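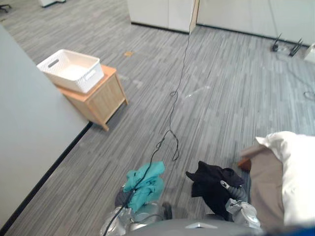

Floor and work area check, laundry sorting trial
Site: Voson, room 2
Checked by: Kristýna Danko
Time: 9:40 a.m.

1. Cables off the floor
FAIL. Black cable looped across the carpet in the reach of the left arm. Route along the wall before the next run.

2. Network router
COMMENT. Sits on the floor. Move to a shelf if the lead is long enough.

3. Scraps and loose items
FAIL. Small orange-brown scrap on the carpet. Pick up.

4. Basket in position
OK. White basket on top of the wood cabinet.

5. Grippers holding cloth only
OK at time of check. Teal cloth left, black cloth right. Watch the cable on the left side.

6. Emergency stop
OK. Tested from both sides.

7. Person in attendance
OK. Anežka Skála until noon, then me.

Can it be left alone with the laundry?
No. It can hold a cloth in each hand, and I would still not leave it in a room with a cable on the floor. Evangelia Zervas asked for an unattended run in June. Not signed off. Items 1 and 3 must be closed first, and I want to see a full basket sorted with someone watching.

Recheck: Nélida Cáceres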